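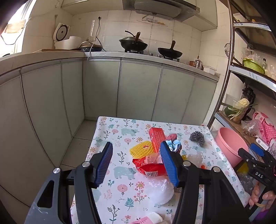
Kitchen table, flowered cloth with bears.

Ovdale holiday flat, kitchen safety check
Checked by Melina Lazaridis, 06/09/2020

1. Smoke alarm. Pass. Lovely and loud — I could hear it from the stairs! Battery changed in June.

2. Fire blanket. Pass. On its hook by the door, tapes hanging free.

3. Kettle and toaster leads. Pass, with a comment. The toaster lead was tucked behind the hob again, so I've moved it to the far socket. Please leave it there.

4. Hot tap. 61 degrees at the sink, a bit fierce for small hands. Warning sticker ordered from Nida.

5. Floor tiles. Pass. Great grip even in socks. One loose corner by the back door, to be re-grouted.

6. Tablecloth and bags. Pass. Check the cloth doesn't trail where a toddler could pull it, and put plastic bags away up high after unpacking.

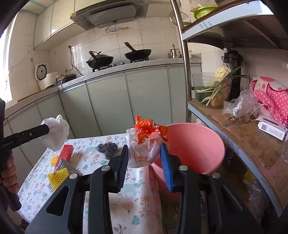
7. Window catches. Fail on the left one. The new catch from Kuroda is a really nice solid thing and I can't wait to fit it. Keep the window shut until then.

8. First aid box. Plasters down to 2, burn gel fine. Top up before the Grultutden party arrives on the 26th.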